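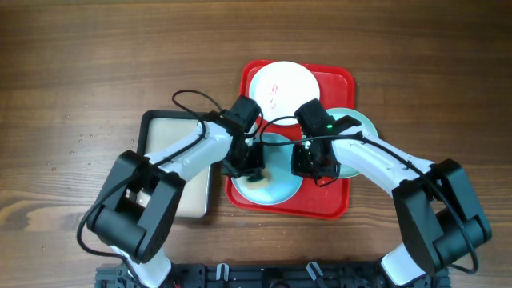 Nassoro Shirima wrote in to say that he has stopped rinsing plates altogether, that he scrapes them and stacks them on a tray the minute supper is over, and that he wishes he had started doing it years ago. Well, I tried it all through September and I am a convert!

Trays are such a cheap, cheerful answer to the after-supper muddle. I use two: a big one for anything with food on it, and a smaller one that stays clear until there are clean things to carry back to the cupboard. Red is a great color for the dirty one (even a sleepy teenager can remember red). A white plate with a streak of sauce, a blue one with a bit of something brown stuck in the middle, they all go on there and wait their turn.

Some notes from my own kitchen:

- Scrape first, with a rubber spatula if you have one. Forks scratch.
- Put plates down side by side while people are still eating, and stack them once everybody is done. Sauce on the underside of a plate doubles the washing.
- Dried egg and oatmeal want cold water. Tomato comes off plastic much better with a little dish soap rubbed on dry and left for 20 minutes.
- A tray with a raised rim is worth looking for. Mine holds drips very nicely, and I've only had to wipe the table twice.

Wooden tables do need some care. Don't leave a damp tray sitting on one overnight, as I did in the first week. I now have a pale ring by the window, and the olive oil has helped only a little. Has anyone had luck with beeswax?

Several of you asked about mixed sets after the last issue. I love them! Our plates come in four colors, no two bought together, and each of the kids has claimed one. The green is the favorite and there has been some shouting over it.

Send your own tray tips before the next issue goes out. About 500 of you read this page now, and I'd love to print 7 or so.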